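The Cheerful Pessimist of Office Furniture

Ghassan Najjar has been winding up other people's businesses for 18 years and says the thing he dreads most is the kitchen. "There's always a fridge," he says. "People will argue for a month over the name of the firm, and then walk out and leave a yoghurt."

His own company, Clillura, is him, a van and a telephone. When a small firm closes, somebody has to sell the desks, return the keys and find out who has been paying for the fourth phone line. Najjar regards this as steady work. January was his busiest month. "They get through Christmas on hope," he says, "and then they see the heating bill."

He fell into it by going under himself. Matance sold greetings cards for awkward occasions, and lasted until he had 800 of them left, mostly the one for a cousin's second divorce. He still sends them out. I was given two.

What surprises him is how little anything fetches. Chairs bought at great expense go for the price of lunch. Computers are worse — owners remember what they paid, and buyers know what year it is. "I had a man weep over a photocopier," he says. "I offered him 60 pounds and he stopped weeping and became quite rude."

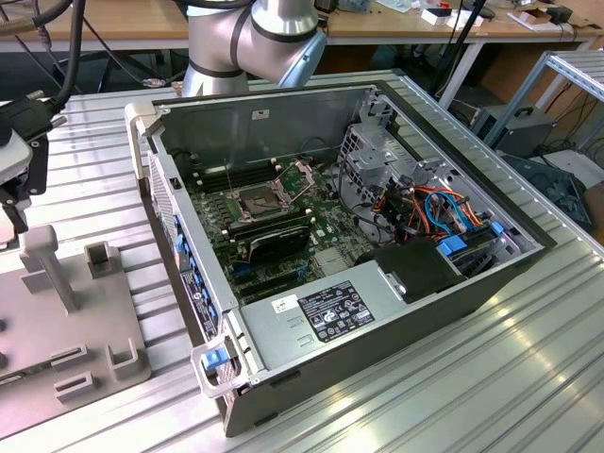

Selim Akyol takes a less gloomy view of second-hand prices, and told me that Najjar sells too fast, always has, and would get double if he could bear to wait until spring.

Najjar has heard this before. "Selim has a barn," he says. "I have a landlord."

He does keep a few things. On his wall is the sign from Pistska, a sandwich shop whose owners never agreed on how to pronounce it, and beside it a clock that runs slow. He won't say whose it was. They parted badly, he says, and the clock was the only point on which both sides were prepared to be generous.

Would he start another business? He thinks about it for a while, then asks whether I know anyone who wants a fridge.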